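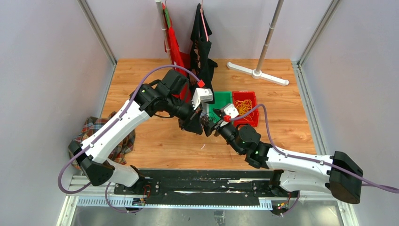 Ticket 940
Product: Skalito self-guided driving tours
Tour: Drullance Loop, Mandagi River and old towns
Subject: Stop 14 plays in the wrong place, then the tour goes quiet
Opened: 27/03/2023
Status: Solved, keeping open for the printed map

Original message from customer

Hello there, and thank you in advance for reading all of this, I know I tend to go on. My husband and I bought the Drullance Loop last fall and drove it in October when the leaves were at their best, and we loved it so much that we drove it again last weekend with my sister in the back seat. It's a beautiful drive even in mud season, and I want to say that first so you don't think I'm only writing to complain!

The trouble is with stop 14, the Skokard grist mill. Both times, the story about the mill started playing while we were still on the far side of the Mandagi, coming down the hill past the cemetery. The narrator says "look to your left and you'll see the stone foundation just above the water," and to our left there is a hayfield. By the time we'd gone down to the bridge, crossed over and come up to where the mill is, the story was finished. My sister was very polite about it and said it was a nice hayfield.

In October we thought we had taken a wrong turn. This time I had the paper directions on my lap, so I'm sure we were on the right road. After the mill story ended, nothing else played until we were nearly at the railroad depot in Skokard village, so we also missed whatever you have to say about the dam and the ferry landing. I'd been looking forward to the ferry landing, as my grandmother used to talk about it.

I have an older Android phone. The tour was downloaded at home the night before and the volume was up. I'm happy to try anything you suggest.

Reply from Skalito support

Thank you so much for such a careful message, and please never apologize for the length of it. The hayfield told me more than most error reports do. I'm very sorry you've missed the ferry landing twice now, especially with a family story attached to it.

I have three things I'd like you to look at, when you have a minute and a cup of coffee. None of them need you to be anywhere near the river.

First, open the tour on your phone, tap the little gear, and scroll to the bottom. There's a line there that says which edition of the tour you have. Could you tell me the number?

Second, in your phone's own settings, find Skalito in the list of apps and look at what it says under Location. We're hoping for "Allow all the time" or "Allow only while using the app." If it says "Ask every time," that could explain the silence after the mill, though it wouldn't explain the mill itself.

Third, on that same page there may be a switch for "Use precise location." If it's off, your phone only gives us your general neighborhood, and out in the Mandagi valley the general neighborhood takes in both banks of the river and a good deal of hayfield besides.

Please don't delete the app just yet. If you do, we lose the trip history, and I'd love to see that if you're willing to share it. (Gear, then Trip history, then Send to support. It includes where you drove on the tour and nothing from before or after.)

Reply from customer

That was easier than I expected. The edition number is 3. Location says "Allow only while using the app," and precise location is on. I have sent the trip history for both drives, or I think I have. A green check mark came up.

One more thing that may or may not matter. We stopped for lunch at the overlook before the cemetery hill, both times, and we stayed a good long while. I had the phone in my purse. In October it was 45 minutes, which I know only from my husband remarking on it.

Reply from Skalito support

The green check mark was telling the truth and both histories came through just fine. Thank you! And yes, lunch matters. I'll put my notes below in the order I worked through them, partly for you and partly for my colleagues who look after the route files.

Notes from the trip history

Your phone knew where it was the whole time. The track follows the road nicely down the cemetery hill and over the bridge, with just a little wobble under the trees, so I've crossed the phone and its settings off the list.

Stop 14 did start on the wrong bank, exactly as you said. I opened the route file for edition 3 and found that the trigger for the mill is a big circle, and the circle reaches across the river. That's usually harmless on this tour. A stop isn't supposed to play until the one before it has finished, and the one before it is the cemetery story, which runs long enough to carry most people down to the bridge. A driver who goes straight through hears the cemetery, then has a moment's quiet on the bridge, and then gets the mill right where it should be.

You had lunch, though, and that overlook is inside the cemetery circle. Your cemetery story played while you were unwrapping sandwiches, was marked as finished, and left nothing standing between you and the mill. As soon as you pulled back onto the road and touched the edge of the next circle, off it went.

I tested this at my desk by feeding the app a pretend drive. Without the lunch stop, the mill played on the correct side. With a long stop at the overlook, it played at the hayfield. I ran each one again to be sure and got the same results.

Why the dam and the ferry landing never played

This one took me longer, and I went down a wrong path for most of a morning thinking it was the battery saver. I asked for the power log, and there was nothing wrong with it at all. Sorry for the extra trouble of sending that.

What happened is that the dam and the ferry landing are direction stops. They only play if you enter from the mill side, so that people driving the loop backward don't hear them in a muddle. The app decides which way you're going by looking at where you were when the mill story began. Yours began across the river, to the north, so the app concluded you were driving the loop in reverse and held both stories back. The depot in Skokard village plays in either direction, and that's why the tour woke up again there. 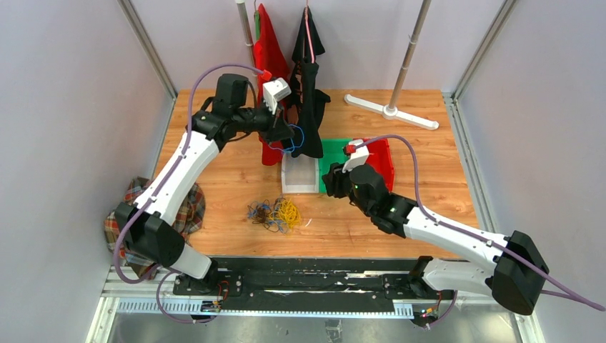
What to do before your next drive

1. Connect to your home internet and open the Drullance Loop.

2. Tap the gear, then Update this tour. It's a small download, since the recordings haven't changed and only the route file needs replacing.

3. Go back to the gear and make sure the edition line has a letter "b" after the number. If it doesn't, close the app fully, open it again and give it another minute.

4. Tap Start over. If you skip this, the app will remember the mill as already heard and may keep it to itself.

5. Have your lunch wherever you please. You can tap Pause when you park if you want the cemetery story to wait for you, and it will pick up at the same sentence when you tap Resume.

And if a story ever gets away from you again, open the list of stops and tap the title. Any stop can be played by hand, from any place, even your kitchen. The ferry landing recording is a lovely one, and you don't have to wait for the next drive to hear it.

What we changed in the route file

The mill circle is gone and there's a narrow shape in its place that hugs the road on the mill side only. The cemetery story now starts past the overlook driveway, at the iron gate. The direction check for the dam has been moved to the bridge itself, where there's only one way to be going. I've also asked the route team to look at the other river crossings on the Drullance Loop, as the Mandagi winds around a good deal and the road goes over it more than once.

Reply from customer

I updated it this morning and the letter b is there. We won't be out that way again until the roads dry up, but I did sit down and play the ferry landing by hand, and then I called my sister and played it for her over the telephone. Neither of us knew they used to ring a bell from the Skokard side in fog. Our grandmother never mentioned a bell.

Now that I have your ear, the printed map that came with our tour has stop 14 drawn on the cemetery side too. I only noticed it when I got the map out to follow your explanation. The little number is right on top of the hayfield. Should I be using a different map?

Reply from Skalito support

Oh, I'm so glad you both got to hear it, and the bell is my favorite part too.

You're quite right about the map. I got ours out of the drawer and the 14 is on the wrong side of the blue line, plain as day. The road directions printed on the back are correct, so please go by those for now, or just pencil an arrow across the bridge. We'll mail you a corrected map once it has been reprinted, to the address on your order unless you'd like it sent somewhere else.

I've marked the app trouble as solved and left the ticket open for the map. If you do make the drive before it arrives, and the mill comes on anywhere other than at the mill, just reply right here and it will come back to me.

Internal note

Map correction sent to print. Move number 14 to the south bank, below the bridge. Check the dam label while the file is open, it sits very close to the fold. Customer to receive one copy at no charge.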